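Half an Hour Late and Already Talking About Rubber: A Visit with the Maker of Pal

I got lost on the way to Warnport. I mean properly lost, the kind where you pass the same feed store three times and start waving at it. So by the time I walked into the Gandelville workshop I was half an hour late and had a whole apology ready, and the woman who runs the place just handed me a coffee and started in on fingertips.

"We're on our fourth rubber," she said. "The first one was too slick, the second one smelled like a tire shop and customers complained. You want milk in that?"

I've been wanting to do this interview since April, when a reader wrote in to ask if I'd tried Pal, the tabletop arm kit Gandelville sells to schools, libraries and people like me who have a spare room and poor impulse control. I hadn't. Then I borrowed one for 12 days, and I had questions! She asked me to leave her name out of it (she still does some teaching and doesn't want parents calling her about firmware), so she's just going to be "she" all the way through. Sorry if that gets confusing. There was only one of her.

First question, the obvious one: what do you get for $1,707? It's not pocket money. She didn't flinch.

"You get the arm, the gripper, the wrist camera, the power supply and the software, which is called Jekent and which you never have to pay for again," she said. "I used to buy stuff for a classroom. The thing that made me crazy was the yearly license. You'd get the hardware through a grant and then two years later it's a paperweight."

I told her my own setup took an entire evening, and she wanted to know exactly where I'd gotten stuck. It was the base clamp. She groaned and wrote it down on the back of an envelope. The clamp needs a table edge with some overhang and mine hasn't got one, so I ended up moving the whole business to the kitchen, which made me very popular at home. A new clamp is coming, she says, and current owners can ask for it and pay only the postage.

We got onto teaching it things. With Pal you don't write a program (you can, but I didn't). You take hold of the arm and move it through a job while Jekent records, and you do that again and again with things in slightly different spots until it gets the idea. The booklet recommends 200 runs for a simple pick and place. I asked her if that number was really necessary, and I may have whined a little.

"People stop at thirty," she said. "They get a good one, they call the family in, and then it misses and they write me an email. Do the 200. Put the radio on."
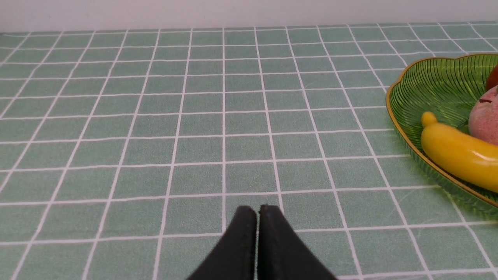

What should people start with, then? I'd gone straight for my car keys, which was dumb. They're flat and shiny and they slide around, and Pal pushed them off the table so many times that the dog stopped coming to look.

"Play food," she said right away. "I tell everybody play food. It's got shapes you know, it's cheap, it doesn't bruise, and a banana is a totally different problem from a peach. With a banana you have to think about which way it's lying. With something round you have to think about it rolling off on you."

And real fruit? "Sure, later on. We had a customer who wanted it to pack lunches. I said please don't let it near a ripe pear."

I asked about the camera too, because it was the part I liked least in my 12 days. It rides down at the wrist, so it sees what the fingers are near and not much else. If the thing you want is off to one side, the arm has to go hunting. I found that slow. She agreed it can be slow, and said she'd still take it over a camera on a pole that gets bumped by every kid who walks past. There's a socket on the base for a second camera if you want to add your own, and Jekent will take both. I didn't know that! It's in the booklet on page 9, she told me, a bit pointedly.

We talked for a while about glare. She's not a fan of glossy tables, or of switching the lamps around halfway through your recordings. "Pick your lighting and leave it alone," she said. "If you record all morning by the window and then try it at 9 at night, you're going to be disappointed, and you're going to think it's the arm."

That was me. That was precisely what I'd done, and I went a bit quiet.

I did push her on the noise, as one of my readers asked. There's a whine when the elbow holds still under load, and in a small library I think it'd get on people's nerves. She says the newer motors are better but she wouldn't promise silence. She also wouldn't promise me a left-side mount, a longer reach or a lower price, and I tried for all of those.

What she did say is that they'll sell you every part separately, down to the screws. Fingertips wear out the fastest and come in pairs. You peel off the old ones, wipe the metal and press on the new ones. I watched her do it while she was looking for her glasses with the other hand.

My loaner went back in its box that afternoon. I've asked to have another go once the new clamp is out, on a different table, and this time I'm doing all 200 runs before I invite anybody into the kitchen. If you've got a Pal already and you've worked out a trick for keys, please write to me.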